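Mayo de 2025 y yo todavía con el plumas a mano. Ayer 24 grados, esta mañana otra vez con bufanda. Pero ya está bien, hoy tocaba guardar la ropa de invierno, que llevo desde Semana Santa diciéndolo y Mélanie ya se ríe de mí.

Empecé por lo gordo, el chaquetón negro. Siempre lo doblo sobre la cama porque en la mesa no cabe y en el suelo me niego. Mangas hacia dentro, capucha encima, y luego en tres. O en dos, segun el día y la paciencia. 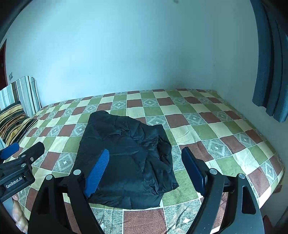 El plumas doblado, más o menos, sobre la colcha de cuadros.

No es un rectángulo perfecto ni falta que hace. Total, va a estar hasta octubre en el altillo, en la caja Vundum, que me costó 44 euros y cierra fatal de un lado. Bolsas de vacío no, ya no. El año pasado metí el abrigo bueno en una y salió como una torta, dos meses tardó en volver a su ser. Zlata dice que con la secadora y pelotas de tenis se arregla. Puede, pero yo no tengo secadora.

Cosas que hago antes de guardar — y que aprendí a base de disgustos: vaciar los bolsillos (una vez, un caramelo derretido), subir las cremalleras, y que esté seco del todo. Lo del seco es importante. Un día más en la percha y listo.

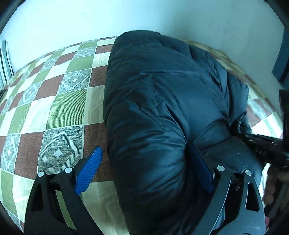

Lo que peor llevo son las mangas. Las de lana se quedan donde las pones, las de un acolchado no hay manera, tienen aire dentro y vuelven a subir. Hay que ir apretando despacio, de abajo arriba, y aún así queda ese bulto lleno de arruguitas brillantes que no se aplana con nada. He decidido que me da igual. Lo pongo abajo del todo y encima los jerséis, que pesan.

Faltan las botas, las mantas y el cajón de los guantes, que es un capitulo aparte. Antonina me ha pedido el gorro gris, así que ese no lo guardo. Y la colcha también habrá que cambiarla, da calor solo de mirarla, pero eso ya otro día que tengo lentejas al fuego.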